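### 3.2 How women in field oceanography described their first mentors

We expected the question about mentors to produce short answers. It produced the longest ones in the whole survey, and reading them was the best part of this project! Of the 127 women who returned the form, nearly all wrote past the space we had given them, and many went on in the margins or attached a second sheet. The women had trained in physical, chemical and biological oceanography, and their stories ran across several decades of graduate school, sea time and job hunting.

What stood out first was how often the person who opened the door was outside the field. A high school chemistry teacher, a lab technician, an aunt who kept tide records for a harbor office: these came up again and again. Many respondents could still repeat the exact sentence that had sent them toward the ocean (a few had it written down somewhere). The Gradton interviews, which we carried out separately and by phone, showed the same pattern, and we were delighted to see the two sources agree so well.
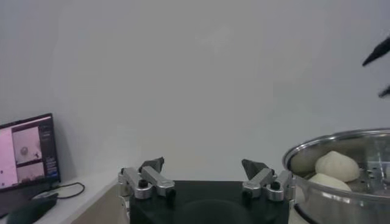
The second thing we noticed was the importance of the first cruise. Women who went to sea within 2 years of starting graduate work wrote about their advisers in much warmer terms than those who waited longer. We can't say from a survey which came first. A supportive adviser may find a berth for a new student sooner, or an early cruise may give the two of them something to talk about for years afterward. Both stories appear in the answers, sometimes on the same page. One respondent from the Mastley group described standing the midnight watch with her adviser, learning to read the temperature trace as it came off the winch, and deciding before breakfast that she would stay in the field.

Discouraging advice was common too, and it deserves a careful reading. Following Vukčević, we sorted these remarks into 3 kinds: advice against the subject, advice against the sea, and advice against having both a family and a career. The last kind was the most frequent in the older group. Among the younger women it was still there, but it tended to come from fellow students and relatives, and much less often from faculty. We find this shift really encouraging, and we return to it in Section 4.

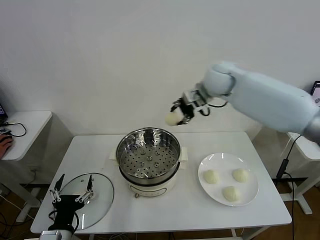
*Figure 2. A two-armed robot at a white table, its right gripper holding a round, pale bun above and to the right of an empty steamer basket.*

Finally, a word on the follow-up. The Ukatbridge workshop, planned for September, will bring together respondents from both age groups to read one another's answers with names removed. A small trial of the format in August 2020 went wonderfully well. People who had never met recognized each other's ships, ports and even galley menus, and they filled in gaps that our form had no room for. We coded their added comments with the same scheme used for the main survey, and kept them out of the counts reported in this section.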